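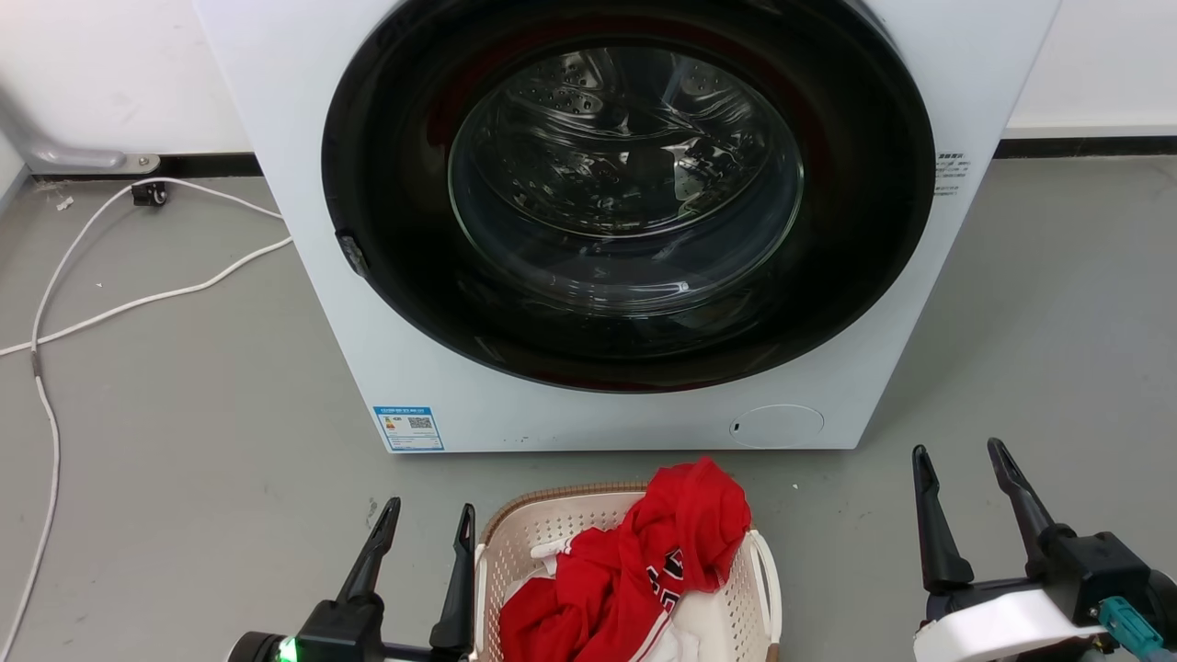

Laundry still too slow for household robots, Istusbridge trial finds

May 10, 2026

A two-armed robot can load a front-loading washing machine from a basket without help, but not yet at a speed most homes would accept, according to results released by the Flakenus workshop in Istusbridge.

The trial, run through April under the name Suka, logged 900 loading attempts. In 800 of them every garment ended up inside the drum and the door was shut. The remainder were stopped by staff or timed out.

Kanchan Uniyal, who led the tests, said most failures came from fabric caught between the door and its seal. Straps and sleeves were the worst offenders. Heaped clothing also hides its own edges, so the grippers often lifted 2 items when the software expected one.

Opening the door was less of a problem than the team had planned for. Moving the basket with clothes in it was left out of the scored runs, as were adding detergent and choosing a programme.

Marwa Abdel Rahman, an engineer at the laundry equipment firm Lahlou, who reviewed the data, said the success rate was too low for unattended use. "One trapped strap can mean a leak or a damaged seal. A person checks for that without thinking about it," she said.

Flakenus will repeat the trial with a second gripper design and with wet loads, which are heavier and cling to the drum. Sorting by colour and folding are not part of the present work.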